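Hello, and thanks for wandering in. This folder holds my share price and dividend spreadsheet, turned into plain CSV files so that other small investors can poke at it. I'm Jacqueline Collet, I've been buying shares in small amounts for years, and I got fed up with charts that leave out the dividends. So I made my own!

Last updated 17 January 2021.

# zurov-texier-prices

Daily closing prices and dividends for two listed companies, Zurov and Texier, both traded on the Nundovville exchange. I hold shares in both (more Texier than Zurov, if you want to know my bias), and the whole thing started as an argument with myself over which one had really done better by me. Zurov is the one that gets the headlines. Texier makes valves and pays a dividend, and people's eyes glaze over when I bring it up.

## What's in the folder

- `prices.csv` - one row per company per trading day, with the closing price
- `dividends.csv` - every cash dividend, with the ex-date and the payment date
- `splits.csv` - a very short file, as you'd hope
- `notes.txt` - my scribbles on odd days, in no particular order

There are 3,484 rows in `prices.csv`. Prices are in the exchange's own currency and I haven't converted anything. If you want pounds you'll have to bring your own exchange rates, and please don't use one rate for the whole period, I did that the first time and Zurov came out looking like a miracle.

## Columns

| Column | What it means |
|---|---|
| `company` | `ZUROV` or `TEXIER`, always capitals |
| `day` | year, month, day, with dashes |
| `close` | closing price as printed on the day |
| `close_adj` | closing price adjusted for splits only |
| `flag` | blank, or `H` if trading was halted |

Do notice that `close_adj` is adjusted for splits and NOT for dividends. Lots of websites roll the two together and call it "adjusted", and then you can't tell what you're looking at. If you want total return, join the dividends file on `company` and the ex-date and work it out from there.

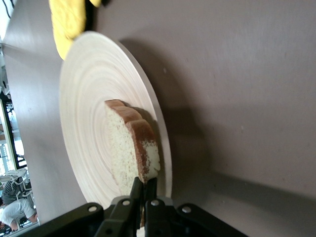 **Do I need to allow for dividends if I only want to compare the two share prices?**

For a plain price comparison you can leave them out, but use `close_adj` so the splits don't trip you up. Once you start saying that one share was the better investment, put the dividends back in. Texier pays out a good deal more than Zurov, and over several years it makes a proper difference.

## Where the numbers came from

I typed the early ones in by hand from the printed price lists kept at Brurnotstead library (lovely warm reading room, terrible chairs). The later ones I downloaded from the exchange's own daily sheets. Where the two sources overlapped I checked one against the other, and where they disagreed I went with the exchange and wrote a line in `notes.txt`.

Dividends are from the company reports. Zurov changed its reporting layout halfway through and moved the dividend table to the back, so for a while I thought they'd stopped paying. They hadn't - I'd just stopped reading too soon.

## How I use it

Mostly I pretend to put 1,000 into each company on the first day, reinvest every dividend at the close on the payment date, and see where I end up. You could use the ex-date instead, and some people feel strongly about that. I chose the payment date as that's when the cash lands in my account and I can do something with it.

For yearly volatility I scale by 251 trading days. You'll see other figures used elsewhere and the answer hardly moves, but pick one and stick with it, or your charts won't match from one month to the next.

My little script is in `returns.py`. It's ugly. It runs. It wants both CSV files in the same folder as itself and it'll sulk if you rename any of the columns.

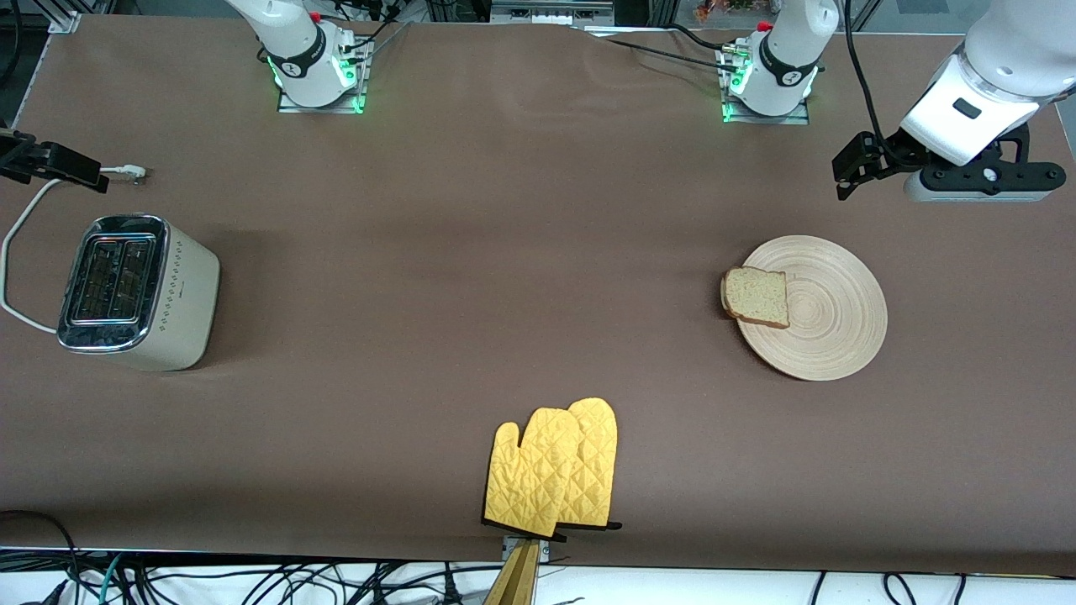

*Two white robot arms over a table covered in brown paper.*

## Known problems

- Halted days repeat the previous close and carry an `H`. Drop them before you work out daily moves, or you'll get a run of zeros followed by a great big jump.
- The Texier special dividend is in with the ordinary ones. I keep meaning to give it its own column.
- No volumes at all. I never wrote them down from the printed lists and I'm not going back to those chairs!
- No market index to compare against. I'd like one, but the exchange's licence for index data is stricter than the one for closing prices.
- Taxes and dealing fees are left out completely, and they do bite on small holdings like mine.

## Using it yourself

Help yourself for study, blog posts, settling arguments at the pub and so on. A mention would be nice. Please don't sell it on, and please don't treat any of it as advice. I'm a private investor with a spreadsheet, and I sold half my Zurov the week before it doubled.

If you spot a wrong price, open an issue with the company, the day, and where you found the right figure. A link or a page number is plenty. I go through them in batches, and the next batch will be in March, once the new annual reports are out and I've typed up the dividends.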